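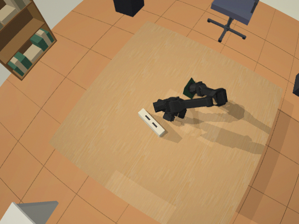

Maritza Flores asked whether a simulated arm needs safety rules at all, seeing as the worst it can do is knock a pretend block off a pretend table. Good question, and I love it, because my answer is a big yes! The habits you build in the simulator are the ones you carry over to the real arm. If your script is sloppy on screen, it will be sloppy on the bench too, only louder.

So this page walks you through setting up a pick task the careful way. I use it with everyone who joins the Midby project, and it works just as well for one person learning at home.

Step 1. Write the limits down first

Before you open the simulator, make a plain text file called limits and put your numbers in it. Top speed, grip force, the edges of the work area, the lowest height the gripper may go. Our file for the Huaranga task has 31 lines, and every one of them has initials next to it. Your script should read from this file. Please don't type a speed straight into the code "just for now" (I've done it, and I found it again in August, still there).

Step 2. Draw the keep-out zones

The tabletop is the obvious one. Add a thin no-go layer over it so the wrist can't scrape along the surface on its way in. Then look past the table. Shelves, chairs, anything standing near the arm's reach gets its own zone, even if your planned path never goes close. Paths change! A planner that is happy today may swing the elbow out wide tomorrow after you move the target a little.

Remember to check the whole arm. People watch the fingers and forget the elbow, and on a folded pose the elbow can stick out a long way.

Step 3. Split the approach in two

Go to a point above or beside the part, stop, and only then move in to grip. At Florncombe we call the first point the wait point. The second move runs at a quarter of the first one's speed. Set the wait point so there is a clear gap between the gripper and the part, big enough that you can see it on screen from more than one angle.

Long, narrow parts deserve extra care. Line the fingers up with the part's own angle, whatever way it happens to be lying, and put the grip near the middle.

Step 4. Test the stop before you test the pick

This is my favorite bit. Run the approach and hit stop at 4 different places: leaving home, halfway over, at the wait point, and on the final move in. The arm should hold still each time, and it should not start again until you send a fresh command. If clearing the stop makes it carry on by itself, fix that before anything else.

Step 5. Run it lots

Move the part a little between runs and turn it a little too. We do 2000 runs with random starts, then replay 40 of them at slow speed with a person watching. Log every zone hit, including the tiny ones. A grip that succeeds after brushing the table still goes down as a fail.

Step 6. Get a second reader

Devendra Pal reads mine and I read his. The reader gets the limits file, the zone list and the log, and has to sign before the script goes anywhere near hardware. Over at Erkside they also swap who runs the stop test, and we're going to copy that.

When you do move to the real arm, start again from Step 4 with the gripper empty and the speed turned right down.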